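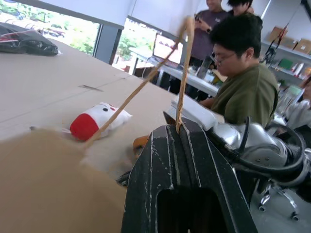
Counseling program for children displaced by border shelling to reach 124 villages

PRUSTHAM, July 2018 – The Vulluden Foundation will expand its counseling program for children affected by cross-border shelling to 124 villages starting in September. The program sends trained counselors to schools and relief camps, where they work with children who have been forced from their homes or have lost family members.

The expansion follows a year of work in the Prustham and Clircombe districts. During that time counselors met with 3187 children between the ages of five and 16. Most had spent at least one night in a camp or a bunker. Many reported trouble sleeping, fear of loud noises and an unwillingness to go back to school after it reopened.

"Families come home to repair a roof or look after their cattle, and the children come home with them, but they don't settle," said Anjani Yeoh, program director at the foundation. "Teachers told us they had students who would not sit near a window. We want a counselor in those schools every week of the term."

Under the new plan, each counselor will cover four villages. Sessions will be held in groups of up to eight children, with individual meetings for those who need them. Younger children will work mainly through drawing, games and storytelling. Parents will be invited to a separate meeting once a month.

The foundation will also train 200 schoolteachers to recognize signs of severe stress and to refer children for help. The training takes five days and will be held at the teachers' college in Clircombe. Teachers will receive their regular pay and a travel allowance while they attend.

Dr. Stijn Koster, a child psychiatrist who advises the program, said early contact with a counselor is important, but that help should not stop when the shelling does.

"Some children seem fine for months and then have a very hard time when they hear firecrackers at a wedding," Koster said. "A short visit to a camp is useful. It does not take the place of someone they know and can go back to."

Children who need medical treatment will be referred to the district hospital in Prustham, which has set aside two afternoons a week for them. The foundation will pay for bus fare for the child and one adult.

The program is paid for by a three-year grant from the Escobedo Trust, along with individual donations. The grant covers salaries, training and transportation. It does not cover school repairs, and the foundation is still raising money for 11 classrooms that were damaged by shelling last winter.

"Parents asked us about two things, counseling and safe rooms at the schools," said Dalia Gaber, who manages the foundation's field office. "We can start on the first now. The second will take longer – the plans have to be approved by the district engineer before any work begins."

Villages were chosen by distance from the border and by the number of days their schools were closed in the past year. A full list is posted at the field office and at block education offices in both districts. Village councils that are not on the list may apply in writing.

The foundation is hiring counselors for the new positions. Applicants need a degree in psychology or social work and must speak at least one local language. Women are encouraged to apply.

About the Vulluden Foundation
The Vulluden Foundation works with children and families in areas affected by armed conflict. It runs school, health and counseling programs and is based in Prustham.

Media contact
Birdie Alcantara, Communications Office
Vulluden Foundation, Prustham
Telephone extension 3738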